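Vehicle Inspection After a Collision: Checklist With Comments for Injury Claimants
Trulldale Claims Notes, revised September

Complete this list before any repair, sale or salvage transfer. Mark each line Yes, No or N/A and write a comment for every No. Keep the signed original and send a copy to the adjuster only if your attorney agrees.

Section A. Preservation

A1. Vehicle stored indoors or under cover. Yes / No / N/A
Comment: Storage fees accrue daily. Ask the yard for its rate in writing. Some carriers stop paying storage 3 days after a total loss offer.

A2. Written preservation letter sent to the yard and to both insurers. Yes / No / N/A
Comment: Name the vehicle by VIN. A phone call leaves no record.

A3. Battery status noted. Yes / No / N/A
Comment: Do not reconnect a battery to move seats or windows. Powering the vehicle can change stored data on some models.

A4. Event data recorder left in place until a joint download is scheduled. Yes / No / N/A
Comment: If the other side objects to the date, offer a second one and keep the correspondence.
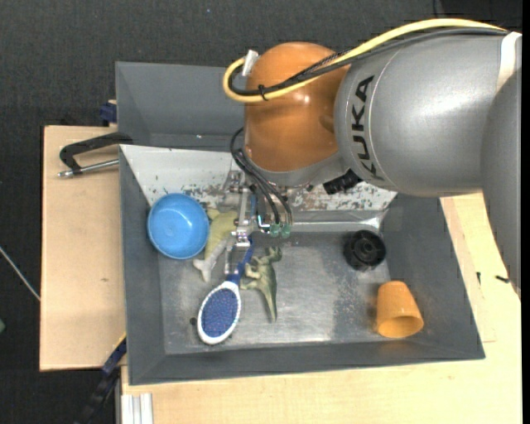

Reading time: 3 min

Section B. Occupant restraints

B1. Each seat belt extended fully and checked for fraying, stretch marks or transfer on the webbing. Yes / No / N/A
Comment: Load marks support the statement that the belt was worn. In states that allow a seat belt defense, this line may affect the amount recovered.

B2. Retractor position recorded before the belt is touched. Yes / No / N/A
Comment: A locked retractor should be left as found. Do B2 before B1.

B3. Airbags listed by location, deployed or not deployed. Yes / No / N/A

B4. Head restraint height measured for each injured occupant. Yes / No / N/A
Comment: Relevant to neck injury claims. Measure from the top of the seat back.

B5. Seat track and recliner checked for movement or bent mounts. Yes / No / N/A
Comment: A failed seat back may point to a product claim against the manufacturer. That claim can carry a different filing deadline from the negligence claim.

Section C. Exterior and tires

C1. Crush depth measured at 6 points across the damaged face. Yes / No / N/A
Comment: Use the same reference line for all 6.

C2. Tread depth and pressure logged for each tire. Yes / No / N/A

C3. Lamp bulbs retained, including broken ones. Yes / No / N/A
Comment: Filament condition can show whether a lamp was lit at impact. Bag and label each bulb separately.

Section D. Sign-off

D1. Time in and time out entered.
D2. Names of all persons present entered.
D3. Open items carried to the follow-up sheet.

This checklist is general information and does not replace advice on the law of your state.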